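Old Paste, New Paste: Does Cleaning and Repasting a Used Server Help?
Project report, Hardware Maintenance Lab, Drondville Technical College
October 1, 2019

1. Why we did this

Most advice on refurbishing used servers says to take the processor out, clean off the old thermal paste and put on fresh paste. The claim is that temperatures drop by a wide margin and the machine lasts longer. We found this repeated in the lab handout, in three videos and in a guide from Nasution, a reseller the college buys from. None of them gave a measurement. The Nasution guide also happens to be printed on the back of an order form for paste.

Our question was narrow: if a retired server already runs within its limits, is repasting worth the time and the risk to the socket?

2. What we had to work with

The college received a pallet of rack servers from the Hurkberg data center in June. We were given one for the project. Its service history was a single sticker, so we do not know when the paste was last changed, or whether it ever was. Any statement below about "old" paste should be read with that in mind.

We also had isopropyl alcohol, lint-free wipes, one tube of ordinary gray paste and a room that was not temperature controlled. The last point matters more than we expected. The lab has windows on the south side and gets warm after lunch, and our first set of readings had to be thrown out because we compared a morning with an afternoon.

3. Method

We ran a load test for 51 minutes with the lid on and logged the processor temperature once a minute. Then we shut down, pulled the power cords, waited, removed the heatsink, took out the processor, cleaned it, put it back, applied new paste and ran the same test again at the same time of day. Both runs were repeated on other days. The paste was a single blob in the middle. We know that people argue about blobs, lines and crosses – we did not test this and have no opinion.

4. Results

Under full load the repasted processor was cooler than before, but the gap was smaller than the gap between two runs done with the same paste on different days. At idle we could not tell the two apart. Fan speed under load did not change in a way we could separate from noise.

We do not think this proves repasting is useless. One machine is not a sample. It does mean that the large drops in the videos should be treated with suspicion unless the person also reports room temperature, which none of them did.

5. The socket is the real risk

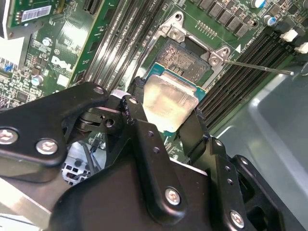 Handling was where we changed our minds about the whole job. Every guide spends most of its length on the paste and gives the socket a sentence, if that. On a board like this the contacts are in the socket, a dense grid of tiny gold pins, and with the processor lifted clear they sit fully open inside the metal load frame. A wipe dragged over them or a chip set down at an angle could bend some. The processor's heat spreader, still streaky with old paste, is the part everyone worries about, and it is a flat piece of metal that can be cleaned as many times as you like. We now think the handout has its priorities backward.

A replacement board was quoted to us at $165. A tube of paste costs far less, so a person doing the math will say the repaste is cheap. It is cheap only if nothing goes wrong with the pins. For a shop doing 400 machines, even a few bent sockets would eat up whatever was gained.

We should add that the processor did not have to come out at all. The top can be wiped while it is still locked in place, as long as the alcohol goes on the wipe and not on the chip. We took ours out because step four of the handout says so. We asked what step four was for and did not get an answer we could use.

6. Recommendations

Log temperatures before touching anything. If the readings under load are inside the maker's limits and steady, leave the heatsink alone. If the heatsink has to come off for another reason, clean and repaste, but keep the processor locked in the socket. Step four should be removed from the handout or explained.

A proper test would use several identical servers from the same rack and a room held at one temperature. The Vendudstead campus has such a room, and we have asked for two days in it next term.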